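Abena Sulemana wrote on 13th August:
> Did the Kavby grippers ever get new finger straps? Mine keeps slipping.

Hi Abena — yes, both are back on the bench in the shed, and I'm so glad you asked! I've had the head lamp on most evenings this winter. 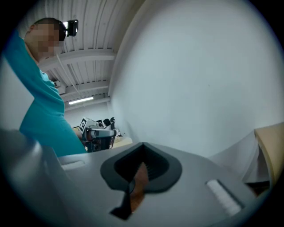

1. Back off the 4 screws in the grey housing, gently.
2. Feed the new strap through the black rubber cup.
3. Try it on something light before the 600 gram weight.

Come by for a cuppa and bring yours.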